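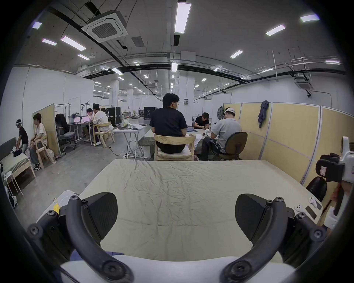 About Nalum

Nalum records people doing everyday work with their hands and turns the recordings into training examples for robots. Our customers build the learning systems. We supply the examples, along with the notes and checks that make them usable.

We started in a rented office with 2 grippers and a borrowed folding table. Today our main floor is an open room with desks down the middle and task stations around the sides, so the people recording and the people checking sit within talking distance of each other. We have kept it that way through two moves.

What we do

Most of our recording is done with hand-held grippers. An operator holds the tool and does the job through its two fingers – spreading a sheet, folding a cloth, moving small things from one spot to another. The camera on the gripper sees what the fingers are working on. There is no robot in the room for this kind of recording, so a new task can be set up in a morning.

Some customers ask for other kinds of recording, including work done in a headset. We take these on when we have a station that suits them.

Cloth is our largest area. Sheets, towels, jackets and shirts never lie the same way twice, and a system that has only seen a few neat folds will do badly with a real bed. We record cloth flat, bunched, inside out and half off the mattress. Table work is the second area: sorting, packing, wiping, and handling small household items.

How a project runs

A customer sends us a task in plain words. We write it up as a task sheet, which says where the task starts, where it ends, and what counts as a failed attempt. Two operators try it, and the sheet usually changes after that.

A first batch is 30 examples. The customer looks at these before we record any more. If the camera angle is wrong or the starting positions are too much alike, we would like to hear it then. A typical full order is 3000 examples of one task, spread over several operators and several sets of objects.

Each example is watched by a person who did not record it. That person marks the start and end, adds a short written label, and sets aside anything where the gripper lost tracking or the task was left unfinished. Failed attempts are kept in a separate folder. Several customers have asked for them, and we include them at no extra charge.

Our tools

Jestgate is the program our checkers use. It plays the recording next to the gripper's path and the opening of the fingers, and it will not let an example through without a label. We wrote it ourselves and update it most months.

Alloleo is our scheduling system. It tells operators which task, which objects and which starting layout come next, and it mixes up the order so that one person does not repeat the same motion all afternoon.

Sarkar is our cloth collection, named after the street where we had our first office. It covers 8 kinds of household fabric item and can be licensed as it stands. We add to it every September.

Working here

Operators are employees, paid by the hour and not by the example. We tried paying by the example early on and the work got hurried. Shifts at a station are short – after 2 hours, operators move to a desk for checking or labeling. No background in robotics is needed. New operators spend their first week on practice tasks, and those recordings are not sold.

Our recordings are made on our own floor by our own staff, with their written consent. Faces are blurred before delivery unless the contract says otherwise.

Contact

For a quote, send us a description of the task and the objects involved. Customers are welcome to visit the floor during a recording session. Mornings before 11:00 work best.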